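Shelf Handling with Two-Arm Robots: Interim Progress Report
Submitted to the Itik Fund by the Ollthorpe Laboratory
Reporting period ending in March

1. Purpose of the work

The project studies how a two-arm robot can learn to handle wide, flat objects on retail shelving from demonstrations given by a human operator. Trays were chosen for the first phase because they are difficult for a single gripper. They lie close to the shelf board, offer a shallow rim to hold, and tip when lifted from one end. The grant agreement asks for a trained policy, a documented data set, and an account of the conditions under which the method fails.

2. Data collection

The laboratory proposed to record 1,000 demonstrations over the full term of the grant. Collection began with a shelving unit stocked with drinks and packaged goods, so that the policy would be trained against a cluttered background from the start. Each demonstration combines views from the head and from the wrists with the joint positions of both arms. The wrist views have proved the more useful of the two during the final approach, when the head view gives little information about how the fingers meet the rim.
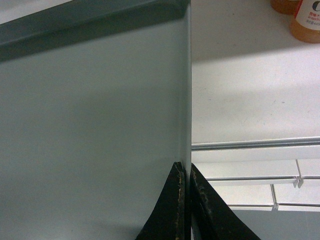

Figure 1. Wrist view, with the gripper fingers at the edge of the panel.

Wear on the inner faces of the fingers is now entered in the session log. Operators had asked whether a change in finger surface could affect the trained policy, and the laboratory agreed that the question should be settled before the second phase. A comparison of new and worn fingers is planned under the same test protocol.

3. Method

The method under test, called Flaltum within the project, separates the task into an approach stage and a shared-load stage. During the approach, each arm is guided by its own wrist view and by the common head view. Once both grippers report contact, the two arms are controlled as one unit, and the distance between them is held within a narrow band. The change from one stage to the next is learned from the demonstrations and is not set by hand.

The approach stage received most of the effort in this period. In early trials one arm often arrived before the other and pushed the tray out of position. The training data were revised to include starting positions in which the two grippers are at different heights and at different distances from the ends of the tray.

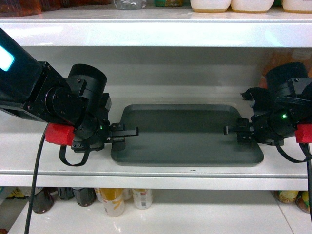 Ekwueme asked at the midterm review whether the shared-load stage was needed at all, given that a stiff tray would pass forces between the arms in any case, and requested a direct comparison with two independent controllers. The laboratory accepted the request. The comparison was added to the work plan and is reported in the next section.

4. Results to date

A test series of 200 trials was completed, divided equally between the Flaltum method and the independent controllers. The tray was placed at varied angles and depths on the middle shelf. A trial was counted as failed if the tray was dropped, if it struck the shelf above, or if either gripper lost contact before release.

The independent controllers failed in 37 trials. Failures were most frequent when the tray was set at an angle to the shelf front. The Flaltum method failed less often in those positions, although it took longer to complete the approach. The advantage was small when the tray lay square to the shelf, and the laboratory does not regard that part of the result as settled.
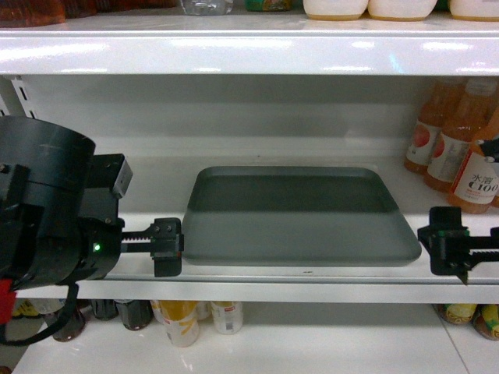
Interim Report No. 2

5. Difficulties and changes to the plan

Glare from overhead lighting on the shelf lip caused errors in locating the near edge of the tray. Additional demonstrations were recorded under changed lighting, and the errors became less common. The effect has not been measured separately.

Calibration between the two arms took more time than was budgeted. A short check is now carried out before each session, and sessions that do not pass are left out of the data set. No change to the total budget is requested. The laboratory asks that unspent travel funds be moved to equipment maintenance.

6. Work planned for the next period

The next period will cover trays carrying a load, the comparison of new and worn fingers, and transfer to a second shelving unit with different spacing. The data set description will be sent to the Fund in June, together with the full trial records for the series reported above.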